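Lining a workbench: felt mat or bare top?
Workshop & Garage > Benches and Storage

geetha_b
Posted in August, 8:15 am

Hello everyone, I've been reading here for ages and finally have a question of my own. I'm redoing the little bench area at the back of our garage, and I'd love a soft surface to work on, for small screws and clock parts and all the things that bounce off a hard top and vanish under the freezer. My space is 30 inches wide, with a wood panel at one end and nothing at the other. My husband thinks a mat will be filthy in a month and that I should leave the top bare. Who's right? (Please say me.)

Geetha

stelios_g
Replied 9:02 am

You are, Geetha! I've had a thick felt mat down for seven years and I wouldn't go back. I shake it out over the lawn, run the vacuum across it, and that's the end of it. Buy it a little bigger than you need and trim it after it has lain flat for a night or two – mine shrank away from the wall by a finger's width and I was cross about it for a whole winter.

nair_aravind
Replied 9:40 am

I'm going to side with the husband, sorry. Fabric holds on to metal filings, and then you set something polished down on it and there's your scratch. I use a sheet of hard rubber from Vureck and wipe it with a damp rag. For clock parts I'd use a shallow tray and be done with it.

manikandan_v
Replied 11:27 am

Filings are a fair point, Aravind, but Geetha didn't mention any filing or grinding. For light work I love fabric, and dark gray is the color to get, as brass shows up on it beautifully. What I'd add is a perforated metal panel at your open end, so the mat has something to butt up against on both sides. Wood on the left, gray metal on the right, dark mat between them:
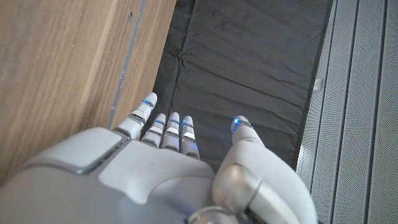

Re: Lining a workbench: felt mat or bare top?

geetha_b
Replied 1:10 pm

Oh, I like that very much! I hadn't thought about closing off the open end, and that's exactly where everything rolls away. Would you glue the mat down or leave it loose?

manikandan_v
Replied 1:34 pm

Loose, always. A strip of double-sided tape along the front if it creeps.

nair_aravind
Replied 2:05 pm

I still say rubber, but the metal panel is a good idea and I may well borrow it. Keep a magnet handy and go over the fabric before you put anything shiny on it, will you?

stelios_g
Replied 2:48 pm

Aravind and I have been having this argument for almost 8 years, Geetha, so don't let us hold you up. Measure the gap at the back as well as the front before you cut – my garage walls aren't square and yours may not be either.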